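Lists > Student Projects > Robot Kitchen > Thread view

Index | Previous | Next | Reply | Search
Print this message | E-mail this message

Subject: Re: cable slack on the kitchen arm

Sebastian Roman wrote:
> Before the Tirkutville meet, can someone check the cables along the
> arm? On the Prosholm build we had a loop catch on the wrist and lost
> most of an afternoon. Also, what is staying on the counter for our
> run? The rules sheet says a working kitchen, and I would like the
> layout settled before we record any more.

I went through the cables first. The bundle is strapped along the lower link and tied again in the middle, and the loop at the top comes out over the counter near the corner of the cutting board. The silvery wrapped section is under the straps too. I would like to see the upper loop shorter, but please don't pull it tight – the wrist needs the slack when it turns.
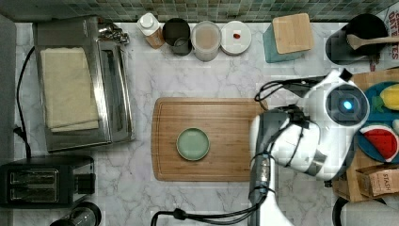

Vol. 2, No. 8

For the layout, I suggest we keep the toaster oven and the slot toaster on the left and the toy food on the right. The small green dish goes on the left half of the board at the start of each run. If you move the teal canister to get at something behind it, put it back with the lid on.

Arancibia's team has asked to use our layout for their practice. I said yes, as long as they send us their logs afterward. They run the Zokwood planner, so the comparison should be useful for the April report.

On recording: we have 28 runs logged and 380 is the goal for the course. Two people per session, please, one at the stop button and one writing notes. Save the notes in the same folder as the run. Several of the early ones are on paper and still need to be typed up. 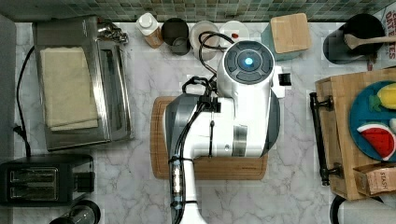

I also want to slow down the approach over the board. The current speed is fine for open counter, but I don't like it close to the wood – a bad height value would put the gripper straight into it. I'll change the limit in the shared config tonight. If you have a local copy, pull before you start.

Sebastian, can you bring spare ties and the short wrench? I can be in the lab by 2.

Index | Previous | Next | Reply | Search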